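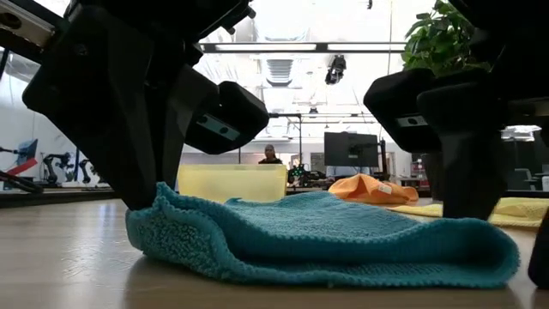

Tomić objects that folding scores flatter the machine, as a towel laid flat by hand before each trial removes the hardest part of the chore. We accept the point and report crumpled starts separately.

Figure 3. Two-gripper towel task. Teal towel between the grippers; bin and other cloths behind.

4.2 Folding from a crumpled start

The Etis policy was run for 175 trials on knit towels. A fold was accepted if the edges met within 20 mm. From a flat start, failures were mostly slips at the second grasp. From a crumpled start, the policy often took hold of two layers at once and did not recover. Median time per accepted fold was 31 s flat and nearly three times that crumpled. Stacking was not scored.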